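How to Rotate Stock on a Small Shop Shelf

Rotation means the oldest item sells first. It takes one person with a marker and a clear spot on the floor. Do it when a delivery comes in, before anything new goes out.

Step 1. Check the dates
Take everything off one shelf and sort it by best-by date. Anything past its date goes in the write-off bin. Anything with less than two weeks left goes to the markdown rack by the register.

Step 2. Clean the shelf
Wipe it with a damp cloth and let it dry. Check that the price strip still matches what you sell there.

Step 3. Load from the back
New stock goes in first, old stock in front. Cans and canisters should stand upright with the label facing out. Straighten any that lean.

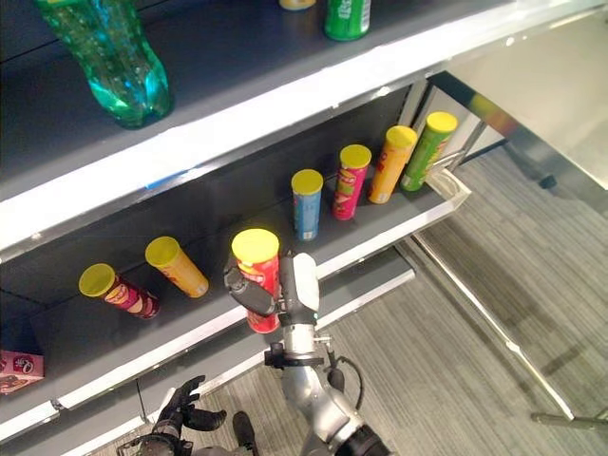 Step 4. Write it down
Note the shelf number, the date and how many items you pulled. At the Pimer store we keep this in a notebook under the counter. Our write-offs for September came to $176, down from $283 the month before.

Step 5. Move to the next shelf
Finish one shelf before you empty another. Mixed piles on the floor are how old dates end up at the back again.

Danica Begović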